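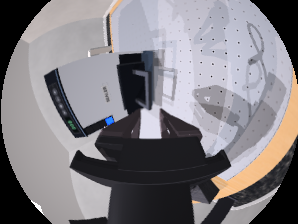 Simulated workbench with the sealer and the open gripper, view from the wrist camera.

Student Robotics Project, Narka Technical School
Progress report to the Bailly Fund, first half of the school year
Prepared by Thibault Sabatier, project teacher

1. Summary

This report covers the work from the start of the school year until the end of November. The students have completed the simulated workbench, and they can now drive the virtual arm to the sealer from most starting positions. The second part of the plan, in which the arm closes the lid and presses a button, is started but it is late. I explain the reasons in section 3.

The money received was used for the purposes written in the agreement. One change in the budget is requested in section 5.

2. Work completed

The club works in two teams. The Jurketora team builds the virtual room and the objects, and the Steter team writes the control program and records the attempts. The names were chosen by the students and we keep them in all our files.

The Jurketora team made the bench with a pegboard wall behind it, with gray tool shapes on the white board, similar to what they know from the school workshop. The sealer was the most difficult object. It has four round buttons on the control strip, green indicator lights, and a small blue button near the lower edge. In the first version the buttons were only painted on the surface, so the gripper could not press them. They are now separate parts which can move. This correction took more time than we had planned, but the students learned from it how a simulated object must be built.

The Steter team has recorded 544 attempts to bring the gripper close to the sealer without touching the bench. After each meeting the students look at the recordings together and mark every attempt as good or not good. From these, 163 were kept for training the control program. The others were refused, mostly for collisions with the bench or for movements which were too fast.

3. Difficulties

The wrist camera has a very wide lens, and straight lines become curved in its picture. The students first measured distances directly in this picture and the results were wrong, especially near the border. We spent several meetings on the correction of the lens. The older students understood the mathematics well. For the younger ones I prepared a paper exercise with a printed grid, and this helped.

The second difficulty is the lid. It rotates too easily, and when a finger of the gripper touches it, it can jump to a strange position. We believe that the friction value is too low – the Jurketora team is testing other values now.

Finally, our computers are slow for this kind of work. Only 2 of them can run the simulation at normal speed, so the students must wait for their turn. I have divided the meeting into shorter sessions, but it is not a full solution.

4. Next steps

In the next period we plan to finish the lid and to make the arm press the blue button. We will accept this step as completed when the arm presses the button in 5 attempts one after another, from different starting positions. After this the students will prepare a short presentation for the parents and for the fund, in which each team shows its own part.

5. Request

We ask for permission to move the remaining travel money to the purchase of one graphics card. The visit to the competition can be made by school bus, so the travel money is not needed this year. The total amount of the grant would stay the same. If the fund agrees, I would like to order the card before the winter break – the students could then use it from the first meeting after the holidays.

The recordings and the attendance lists are kept at the school and can be sent on request.

Thibault Sabatier
Narka Technical School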